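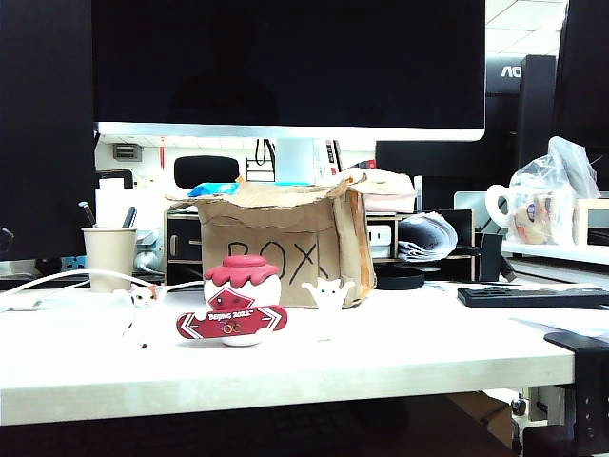 According to Neves, you can tell how long somebody has worked in an office by what's standing on their desk that has no business being there. Figurines, mostly. Neves has been at Idley for 6 years and says the little ones were the first things to come in and will be the last things to leave.

I went over to talk about desk clutter, which is pretty much my favorite subject (my own desk is a disgrace), and we ended up spending most of the morning on one cardboard box. It's got BOX written on the front in black marker, just in case you were wondering what it was.

"I wrote that during a move," Neves told me. "Everything else had a proper label, KITCHEN or CABLES or whatever, and this one had a bit of everything in it, so I gave up and wrote BOX. It was supposed to go in the recycling by the end of January."

It didn't go in the recycling. The flaps are crumpled, there's orange tape up one edge, and it's become the place where things wait until a decision gets made about them. I asked if that wasn't just a junk drawer with the lid off.

"Sure, but a drawer you can close! I've got drawers. There's a whole organizer full of drawers right behind it. Stuff goes in there and I don't see it again until I'm looking for something else. If it's in the box I walk past it every day and feel bad, and after a while I feel bad enough to deal with it."

I have to say I kind of love this. I've read so many tidying books that want you to buy matching containers before you've thrown away a single pen, and here's a person running the whole thing off a beat-up carton and a guilty conscience.
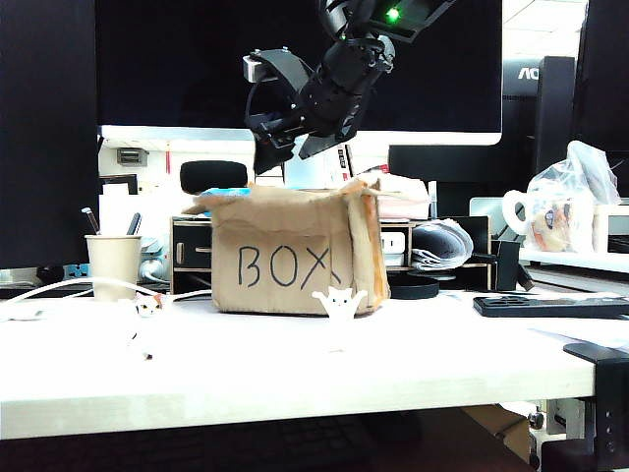 Pens were the next thing I wanted to ask about, as I go through them like crazy and never have one that writes. Neves keeps them in a paper cup. Didn't a nicer holder ever turn up? "I had a nice one, a heavy ceramic thing. It held 55 pens and I filled it, and I'd say four of them worked. A paper cup falls over if you get greedy. So I keep a couple in there, and when one dries out I throw it away and go get another."

We did the drawers after that, top to bottom. Neves once emptied every one of them onto the floor and made a list, down to the last paper clip, and got to 262 items. The list itself went back in the bottom drawer, so I guess that makes 263. There were batteries nobody had tested, a key to a locker in a building they'd moved out of, and a Stestirberg catalog with the order form filled in and never mailed.

"I wanted the wall shelf," Neves said, a little sadly. "I'd measured and everything. Then we moved and the wall was different."

And the cats? I'd been saving the cats. There are a couple of them, white and calico, and they share the desk with a Beijing 2022 mascot, the red and white lantern one. I figured there'd be a rule about figurines too, but no – they're exempt.

"They get dusted and they get moved around. If I'm on a long call I line them up. I tried putting them away for a week and the desk looked great and I hated it. So they stay out, and something else has to go."
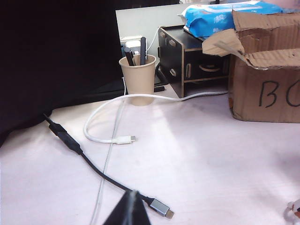

What goes, most of the time, is cables. Neves is pretty tough on them. Anything that hasn't been plugged in for 100 days gets coiled, tied and taken down to the shared shelf by the printer, where people are welcome to help themselves. The ones in regular use can lie wherever they like until the evening. I told Neves about my own cable bag, a big old Plukero tote that I haven't seen the bottom of in years, and got a look I won't forget.

"Tip it out on a table. Not the floor, you'll just sit down and start playing with it. Use a table you need for dinner. You'll be done by six."

I did try it that same night, by the way. We ate at nine, but the tote is half empty and I found the charger for my old camera, so I'm calling it a win! The old camera is another story – I think it might be in the garage.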